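Open Day at the Skollgate Shared Workshop
Sunday, September 29, 2019

The bus to Dakdale runs every hour on a Sunday, and the stop for Skollgate is the one after the stop you think it is. I walked back along the ring road past a tile outlet and got to the open day with my shoes full of grit. Admission was free. Coffee was 2 dollars, and the coffee was why I stayed in the building instead of going straight back to the bus.

I'd come for the hand-held grippers. Skollgate's newsletter had been going on about them since April under the name Keltier, which sounds like a brand of skiing pants. The idea is simple enough to explain to your brother-in-law. You carry a robot's gripper around in your own hand, do some chore with it, and the camera on top records what the gripper would see. Later you feed all that to an actual arm and hope it picked up your good habits. Mine would learn to leave cupboard doors open.

The build room is behind a big glass door with a white metal frame. It has the light switches in a neat row, a rack for cables up on the ceiling and a wooden floor that must be murder for finding dropped screws. The grippers are grey, with dark padded fingers that close in a V, and each carries a square black-and-white marker so the software knows where it is. I was told the version on show was number 6. Numbers one through five are in a crate, and I was allowed to look at the crate.

Most of the work that afternoon was the fussy kind. People bent over the grippers, squinted, put them down and picked them up again. I have the same relationship with my lawn mower. 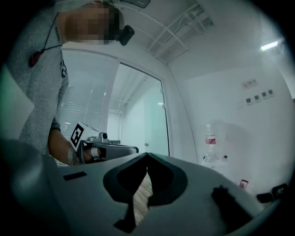

What It Costs to Build One

There was a parts list taped up by the coffee, and I copied down the bottom line: 500 dollars for a pair, if you already have access to a printer and don't count your evenings. The printed parts are the cheap bit. The camera modules take most of the money, followed by the fasteners, which seem to be ordered by someone with a grudge against standard sizes.

The body prints overnight. The fingers take a softer material and a slower print, and they come out wrong if the room is cold, so that job waits for the warm end of the building. Then you fit the camera, fit the marker, plug everything in and find that the marker is a hair crooked. A crooked marker means every recording is crooked too. I watched one get peeled off and stuck back on while the talk went on to other things, and the talk was better for having something to look at.

The recordings go onto a machine called Virk, which lives under a desk and hums. The counter on its monitor stood at 2,251 when I went by. I asked how many of those were any good and got a long answer about definitions.

I did get a turn. The trigger is stiffer than it looks, and your wrist wants to help when it shouldn't. My task was to move a sponge from one tray to another. I moved it, then dropped it, then moved it with my other hand, and was thanked in the tone you'd use for a toddler who has handed you a leaf.

The Afternoon Session

After lunch (bring your own, the vending machine only takes coins) I went back for the fitting and checking. The hall on the far side had filled up a bit by then, with people drifting between the tables over there. The people doing the close work wore small black gadgets strapped to their heads, and I stopped noticing them after ten minutes, a bad sign for my powers of observation.

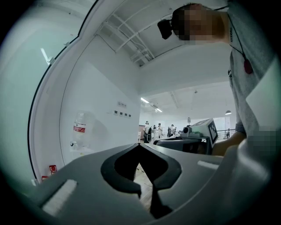 Leaning in over the gripper, with the tables in the hall beyond.

The closing demo was due at four and started at twenty past. The arm picked up a mug by the handle, thought it over and put it down a little to the left of where it had been. We clapped. On the second go it took hold of the tablecloth.

If you're going to the next one, wear flat shoes and get there before lunch, when you can still ask questions without standing in line. Parking is at the back, past the bins. The last bus leaves at ten to six and does not wait for people buying a second coffee.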